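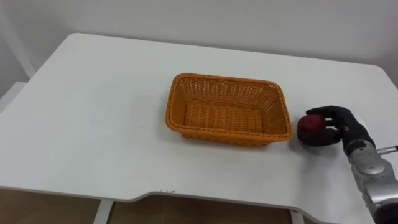 February, handling bench, afternoon into evening

Long session on the draft handling rules today and I'm really pleased with where we've got to. Sorcha Imrie and I went through all 9 of them with the arm set up at the curved table, one rule at a time, and rewrote four on the spot. Murdo Morrison had asked for rules a new starter could follow without one of us standing next to them, and I think we're nearly there!

Rule 1, clear bench. Task objects only. No mugs, no hex keys, no laptop "just for a minute". We had written "keep the bench tidy", which could mean anything. Now it says: the object, the container, and the hand. Much better.

Rule 2, speed. The draft said "slow" near the container. Lachlan Purves wanted a number, quite rightly, so it's 500 mm/s for free travel and 420 as the warning line in the log, to give us a margin before the limit trips. Anything with a person inside the tape is a separate mode and a separate page. Don't mix the two on one sheet, we did that in the old Cowie version and people read the wrong column.

Rule 3, pick a side and stick to it. If the approach is from the right of the basket, the whole run is from the right. Switching sides halfway makes the clearance check worthless (the check only covers the side you entered at the start).

Rule 4 is my favourite and took most of an hour. We're splitting "placed" and "finished" into two separate log events. The old sheet had one tick box, and people ticked it the moment the fingers opened. But an open hand can still be over the rim, and a thumb over the rim can catch the weave on the way out, with the basket coming along for the ride. So: "placed" when the object is resting on the basket floor and no finger touches it. "Finished" only when every part of the hand is outside the rim as seen from the head camera. Sorcha's wording, and it's lovely and short.

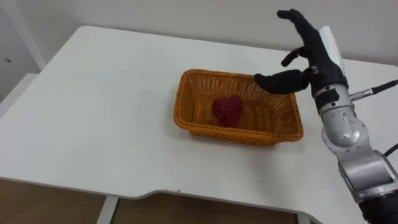

Rule 4: red object in the basket, thumb still over the back-right rim. Does not count as "finished".

I want that one printed on the sheet beside the rule. You get the idea in two seconds.

Rule 5, cables. Check the run by eye before each block, with the arm at both ends of its travel. Lachlan MacLeish thinks each block should be 6 runs, I'd said more, but his point about attention drifting is fair and I've given in.

Rules 6 to 8 (stop button reach, handover, who may edit limits) are unchanged apart from spelling. Rule 9, reporting near misses, now asks for what you saw before what you think caused it. Small change, but I've read almost a whole folder of reports that are all theory and no facts.

Still to sort:

- Does "outside the rim" need a distance? Sorcha says yes, I say try it without first.
- Soft containers. The orange basket has a bit of give and the Brovik trays have none. Same rule for both, or a note?
- Rule 3 when the arm is moved to the other end of the table. Ask Purves.
- Put the new event names into the Zelura log template before anyone starts a fresh sheet.

Murdo gets the clean copy tomorrow morning. Rule 4 goes on page one.

S. Navaratnam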